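Review: Mindard Box Office, the ticketing and seat-planning package for small venues

Reviewed by Dorota Jakubowski

Most arts venues under 300 seats sell tickets through a system built for somebody larger. Mindard Box Office is sold to the smaller ones, and I ran it through a full season at a producing theater before writing this.
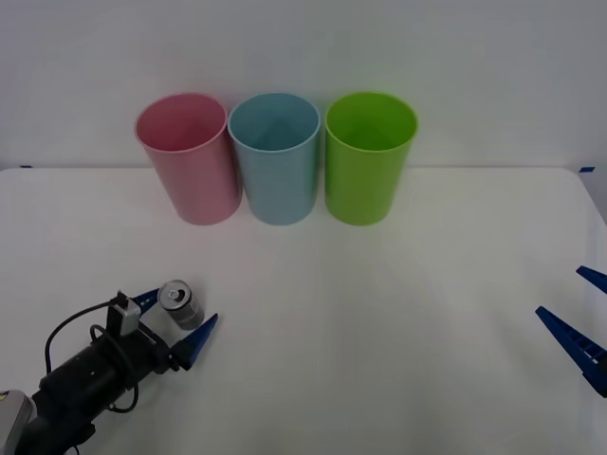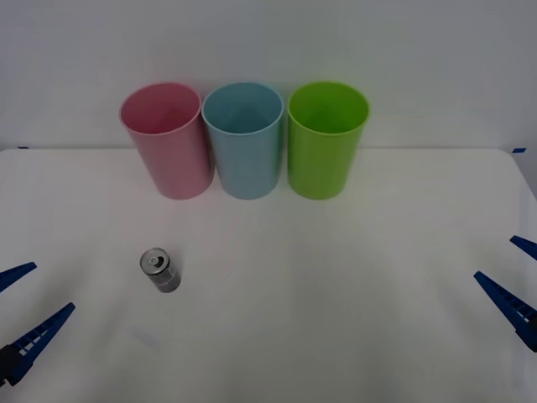 Three plastic cups near the back of a white table.

RALLTHORPE, June – The package comes in two parts. The first is the sales desk, which runs in a browser and handles single tickets, subscriptions, group holds and comps. The second is the reporting module, licensed separately, which produces the attendance and income tables that funders ask for. A venue can buy the first without the second. I tested both.

Setup took 22 days from signed order to first sale. Most of that went to the seat map. Mindard draws it from a floor plan supplied by the venue, and our first map came back with the wheelchair positions in row C instead of row A. The correction was made in a day. The import of the old patron list was cleaner: 882 records went in and 11 were rejected, all for malformed postal codes. The rejects are written to a text file with line numbers, and the fix is quick.

The sales desk is fast. A walk-up sale of two seats takes five clicks and a card tap. Exchanges between performances keep the original price unless the operator overrides it, and the override is logged with a name and time. Pay-what-you-can nights are handled properly, with a floor price that can be set to zero. The Petdale system we used before treated a zero sale as a comp, and this distorted the year-end figures.

Subscriptions are weaker. A fixed series works as expected. A flexible pass, where the holder picks any four shows, has to be set up as a voucher, and vouchers don't appear on the patron's main record. Staff have to open a second tab to see what is left on a pass. Mindard lists this as a planned change but gives no release.

Reporting is the better half of the product. Tables can be split by production, price band, first-time buyer or postal area, and exported as plain spreadsheets. Definitions are printed at the foot of each table – "attender" means a scanned ticket, "buyer" means a paid order – and they can't be edited. I count that as a strength. Co-productions are the exception. Our run with Charpentier needed income divided on a sliding scale, and we did it by hand.

Support is by email, with phone cover on performance evenings until 9 p.m. Replies were accurate, and slow in the mornings.

Suitable for: single-hall venues with fixed seating and a conventional series.
Less suitable for: festivals, touring companies, and any house that sells mainly flexible passes.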